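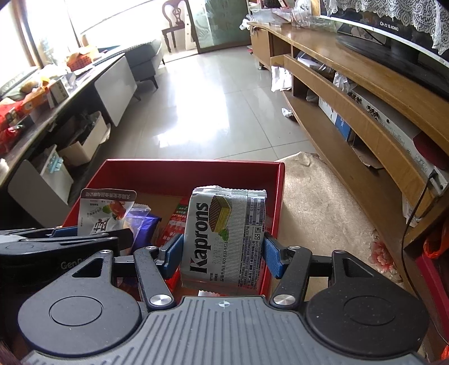
What does the Skarnwood School of Strings teach, and to whom?

Skarnwood teaches violin, viola, cello and double bass to children from the age of six, to teenagers and to adults, in individual lessons and in small ensembles. Beginners are welcome at any age.

About the School

The Skarnwood School of Strings is an independent music school offering instruction in bowed string instruments, chamber music and music theory. The school currently has 129 enrolled students. Just over half are under eighteen, and the remainder are adults, many of whom are returning to an instrument they played when they were young.

The school began as a Saturday program for young violinists and added viola and cello within its first years. Double bass followed when the school acquired 3 small-sized instruments suitable for younger players. Theory classes, once optional, are now included in the tuition of every student under eighteen.

Our Teaching

Each student is assigned a principal teacher, who is responsible for the weekly lesson and for the student's progress from year to year. Lessons last thirty, forty-five or sixty minutes, depending on age and level. Teachers choose repertoire individually, and the school does not require any single method book. Scales, sight-reading and bow technique form part of every course of study.

Students who have completed their first year are placed in an ensemble. Placement is decided by the faculty after a short hearing in October, and may be reviewed at the midyear point if a student has moved ahead quickly or would be more comfortable elsewhere. The ensembles are:

Prelude Strings – for players in their second and third years
Skarnwood Youth Strings – for intermediate and advanced players under eighteen
The Evening Ensemble – for adults, rehearsing at 7:00 p.m.
Chamber groups – trios and quartets, coached every other week

Examinations and competitions are optional. Families who wish to prepare for them should speak with the principal teacher early in the school year, as accompanist hours are limited.

The Fimetti Room

Concerts are held in the Fimetti Room, a recital hall with 100 seats and a concert grand piano. The school presents student recitals at the end of each term, a faculty recital in the winter and an open rehearsal each spring. Admission to student recitals is free of charge. Audience members arriving late are seated between pieces.

The hall is also available to outside soloists and chamber groups when it is not needed for teaching. Requests should be sent to the school office with a proposed program and a list of any equipment required.

Library and Instrument Loans

The Đặng Library holds 369 sets of parts for string ensemble, together with scores, study editions and a small collection of recordings. Enrolled students may borrow scores and recordings for one month. Ensemble parts are issued by the coach and must be returned, with pencil markings erased, after the final performance.

Violins, violas and cellos in fractional sizes may be rented by the term. Rental includes a bow and case. Families are asked to report open seams, fallen soundposts and broken pegs to the office and not to attempt repairs at home. Replacement strings are the responsibility of the student.

The Haltirix Quartet

The Haltirix Quartet is the school's resident ensemble. Its members teach at Skarnwood throughout the year, coach the chamber groups and perform in the Fimetti Room each term. The quartet's programs combine the standard repertoire with works by living composers, and each season includes one piece in which advanced students play alongside the quartet.

Enrollment

New students are accepted at the start of each term, subject to the availability of teachers. A trial lesson is offered before enrollment and carries no obligation. Tuition is billed by the term, and a reduced rate applies to the second and any further children from the same household. Financial assistance is available – application forms may be requested from the office and are treated as confidential.

The school office is open on teaching days from 2:00 p.m. until the end of the last lesson.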